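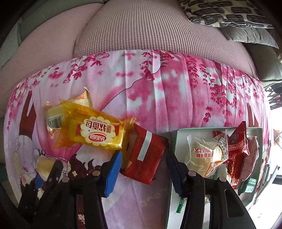 Gripper kit on the snack packing job, sofa end of the room.

Minutes of the kit review meeting, 9/9/22

Present: Apolline Brunet (chair), Thierry Courtois, me taking notes and eating the biscuits. Apologies from the Lefèvre office, who sent their comments by email, and I've put them in where they belong.

1. Last time's minutes
Agreed, apart from Thierry's name being spelt wrong twice. Sorry Thierry! Fixed in the shared copy.

2. The Grevar hand gripper kit
This took up most of the meeting, so bear with me. As most of you know, Pomska are offering us the Grevar on a trial hire, two grippers to a kit, with their upload service thrown in until the end of the trial. You hold the grippers, you do the job by hand, and the recordings go off to be turned into training material for the arm. We've been trying it on the gift box job, picking up wrapped cakes and sweets from a soft surface and getting them into a box.

Thierry went first. He likes the blue pads very much (he said so three times) and finds the ridges hold a crinkly wrapper well if you take it across the middle. Take it by the crimped end and he thinks you're asking for trouble. He finds the grip tiring on the thumb after a long stint and would like a bigger trigger, or at least the choice of one. Apolline has smaller hands and had no trouble at all, so we left that as a question for Pomska.

We then had a long chat about surfaces. I said I'd been doubtful about working on quilts and duvets when we've got perfectly good tables, but I've come round to it. Things sink in a bit, the fabric drags along with the packet, and you learn to come in from the side. Apolline wants both kinds of surface in the trial and doesn't want us drifting back to tables because they're easier on the knees. Fair enough.
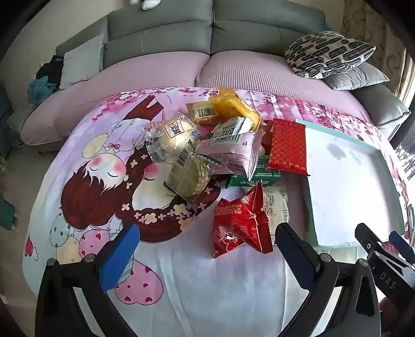 Thierry also thinks we should stop tidying up between goes. A heap with packets lying over one another is what the arm will have to cope with later on, and neat rows teach it very little. Apolline agreed, and so did the Lefèvre email, more or less — they'd like a mix, with the awkward shiny foil packets kept in every set. I'm to write that up as a one-page guide.

So far we've sent up 114 recordings and 13 came back rejected. Pomska's report gives a reason code for each one but no key to the codes, which drove me up the wall. Apolline will ask for the key.

3. Cost
The hire is 900 a month after the trial, upload service extra. Apolline thinks that's steep. Brilline's kit is cheaper but you have to do your own storage, and Thierry remembers what a palaver that was in June. No decision today. I did say I'd be sad to see the Grevar go, and asked for that to be minuted, so there we are.

4. Actions
Apolline: ring Pomska about the codes, the trigger and a better price.
Thierry: ask Brilline if we can borrow a kit for a side-by-side go.
Me: the one-page guide, and more snacks.

5. Any other business
Please put the spare batteries back on the charger, and would whoever has the long tape measure let me know.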